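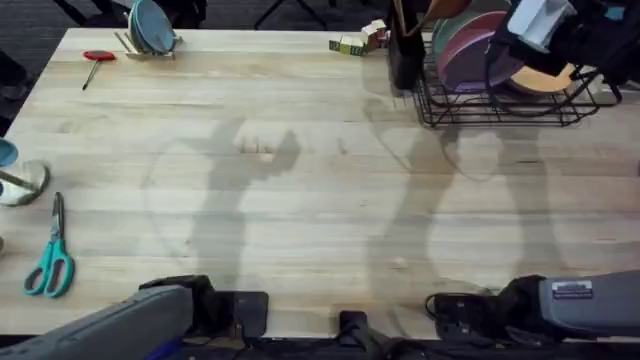 Plate Storage on a Shared Worktop: A Comparison of Slotted and Wire Racks

Project report, Product and Interior Design, second year
Group members: Xiaoqing Zeng, Brian Lyimo, Naomi Kioko
Supervisor: Neema Temba
Submitted 22 February 2020

1. Background

The project started from a complaint in the student kitchen at Nornach House. Plates were left lying flat on the worktop after washing, where they took up room and stayed damp underneath. The house had one rack, which had rusted at the feet and was thrown out in October. The residents asked whether a wooden rack or a wire rack should be bought to replace it. Our group took this as the question for the module.

We limited the work to two types that can stand on an ordinary table without being fixed to a wall. Type A is a small wooden rack with a flat base and upright slots. Type B is a black wire rack with a rectangular frame and a raised back. Draining boards with a built-in tray were left out, as were racks that hang over a sink.

2. Worktop and equipment

All trials were done on a butcher-block table in a light wood. The planks run along the length of the table, which made it easy to line up the racks and to see if one had shifted. The surface has small knots and darker marks. We noted these before starting so that they would not be mistaken for water stains later.

The table is shared and was not cleared for the trials. Scissors, a screwdriver, toy blocks, a cup and a utensil holder are the sort of items that stay on it from day to day, and we wanted the racks to be tested with the usual clutter in place. Brian Lyimo argued for a bare table at first, on the grounds that the results would be easier to repeat. The rest of the group thought that a rack which only works on a bare table is of little use in a shared kitchen, and this view was adopted.

Light blue plates were used in the wooden rack. The wire rack was loaded with plates in teal-green, maroon and tan-yellow. The colours had no part in the test, but they made the written record simpler, as a plate could be named by its colour and did not need a label.

3. Method

Each rack was loaded by hand, left standing, and unloaded again. One full cycle of loading and unloading was counted as a trial. We ran 100 trials, shared equally between the two racks. For each trial the recorder wrote down:

Whether any plate leaned on its neighbour
Whether the rack moved on the table
Whether a plate had to be lifted out with two hands

For the drying test, 800 ml of water was poured over the loaded rack in the sink, and the rack was then moved to the table and set on a dry cloth. The cloth was checked after 13 minutes. Four drying tests were done, two for each rack.

4. Results

4.1 Loading

The wooden rack was quicker to load once the user had found the first slot. The slots hold the plates on edge and close together, so a stack takes up little of the table. The drawback is that the fingers have to go between plates to take out one from the middle, and this was the most common cause of a two-handed lift.

The wire rack was easier to load for a first-time user. Plates can be leaned against the raised back with no need to find a slot. They do not stand as straight, and in several trials the front plate slid forward when the one behind it was removed.

4.2 Stability

The wooden rack moved more often. It is small, and pulling a plate out at an angle pulled the base along with it. The wire rack stayed in place in nearly all trials – the exceptions were trials in which only one side was loaded.

4.3 Drying

The cloth under the wire rack was wet over a wide area. The cloth under the wooden rack was damp along the base only, but the base itself had taken in water and was still dark when the next test was due. Repeated wetting would probably shorten the life of the wood.

5. Discussion

The two racks suit different uses. For plates that are already dry, the wooden rack is the better choice, as it keeps a set together in a small space. For plates straight from the sink, the wire rack should be used with a tray or cloth under it.

Position on the table mattered more than we had planned for. A rack near the back leaves the front free for work, but the user has to reach over whatever is lying there. Naomi Kioko suggested a follow-up on rack position alone, using the same table.

The main weakness of the work is that all the loading was done by group members, who became faster with practice. The same plates were not used in both racks, so the loading results should be read with some care.

6. Recommendation

Nornach House should buy a wire rack for the sink side and keep a small slotted rack on the table for dry plates. If only one can be bought, it should be the wire rack.

Acknowledgement

We thank Esther Lyimo for checking the trial sheets.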